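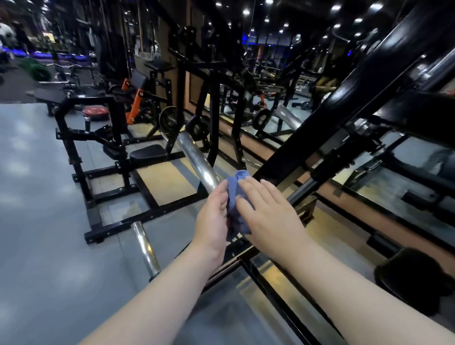
Step 1. Pick a wiping task and write it down before anyone touches code

Our robotics club spent most of last November arguing about arms. Lesov, the club's cleaning project, went better once we picked one dull job, wiping down plate-loaded gym machines, and studied how people do it. I still doubt a student arm will ever do it well. Do this part anyway.

Step 2. Wipe by hand and keep a record

Use a cloth that bunches up easily. Work one part at a time: bar, beam, weight horn. Keep each clip to 135 seconds or less, or you won't label it. The first season we kept 700 clips and used 119 of them.

Watch the hand without the cloth. It might be flat on the beam while the other one rubs. A one-arm plan leaves that out, and so did the kit instructions we bought from Hofstetter.
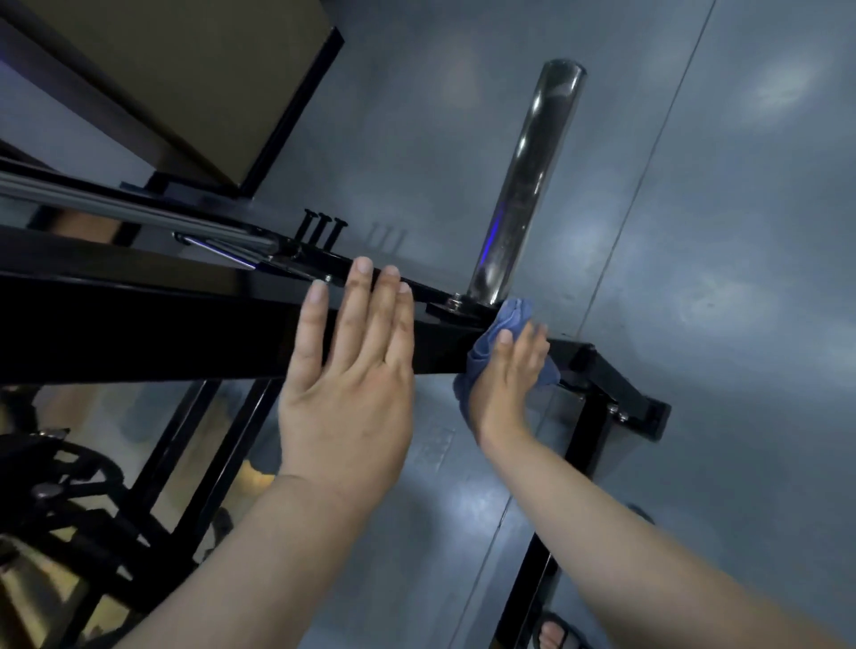
One reader of the first version of this page, from the Munberg club, wrote that two arms are a waste of a student budget and that clamping the base harder did the same job for them. Maybe. They tested on a tabletop pipe. Try it on something long before you believe either of us.

Step 3. Label contact, then stop

Mark when the cloth touches metal and when it leaves. Skip "clean" and "dirty" labels. You can't judge that from video, whatever the Latadthorpe entry claimed.

Step 4. Code one horn only

Give it 9 tries. Start at the collar, where the cloth has to go around bolts and edges. If the arm only manages the smooth part of the tube, write that in your report.
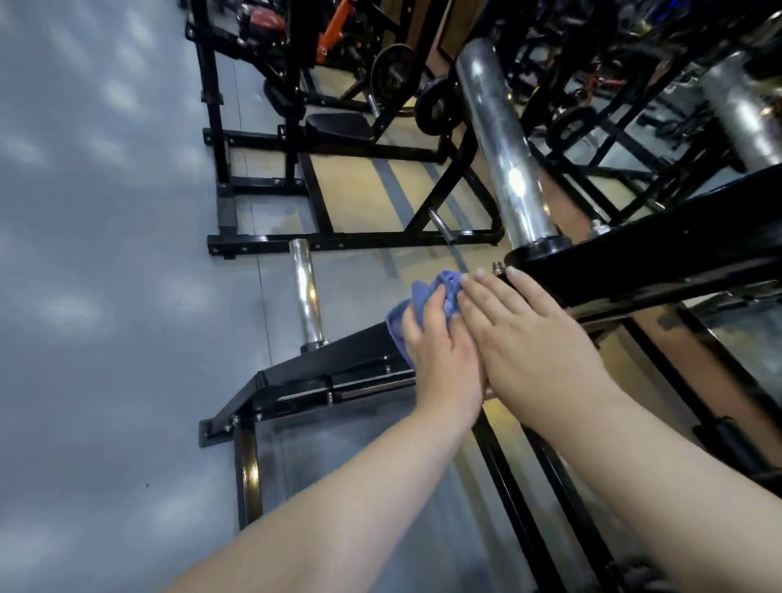 Cloth at the base of a chrome weight horn, other hand beside it.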